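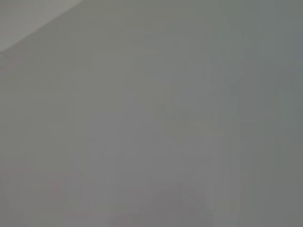 Learning to love the slow cup

Dec 2, 2021

I have been on a tea kick since August and I am not even a little bit sorry. It started when my friend Ritu Mishra came to stay and made chai in my kitchen every morning, crushing cardamom with the bottom of a jar while I stood there in my socks and watched. By the third day I was setting an alarm so I wouldn't miss it!

Before that I was strictly a bag-in-a-mug person. I'd pour the water, walk away, come back to something the color of a penny and drink it anyway. Ritu never said a word about this, but she did leave a bag of loose Assam on the counter when she went home.

So now I read about tea. I've got a library book on the hill gardens that I've renewed twice, and I've learned that green tea really does hate boiling water (mine used to taste like lawn). I let the kettle sit with the lid open for a few minutes and wow, what a difference — it's sweet, almost like fresh peas. 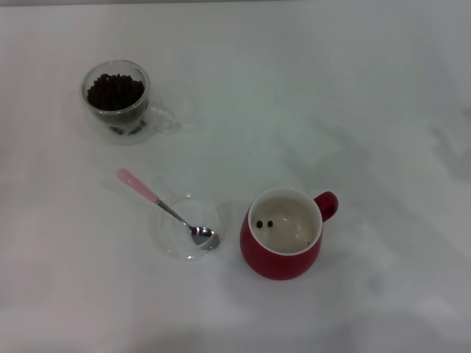
The shop in Grorkport where I buy my leaves is called Solanki, and it's barely wider than its own door. Jyoti Bhardwaj runs it and will open any tin you point at. Last week I smelled a smoky one that made me think of camping in the rain, and I bought 257 grams of it because her hand slipped and I said oh, leave it in. It's wonderful with toast. It's also strong enough that my whole cupboard smells like a bonfire now, including the oatmeal.

My chai still isn't Ritu's. I put in too much ginger the first few times, then got scared and put in too little. The batch I'm happiest with has seven green cardamom pods, a short piece of cinnamon, one clove and plenty of whole milk, and I let it come up to the top of the pot twice before I strain it. Sugar goes in at the end. I tried jaggery once and the milk split, so if you know the trick to that, please tell me in the comments!

Next on my list is a roasted oolong that Jyoti has coming in before the holidays. She's promised to hold back a little for me.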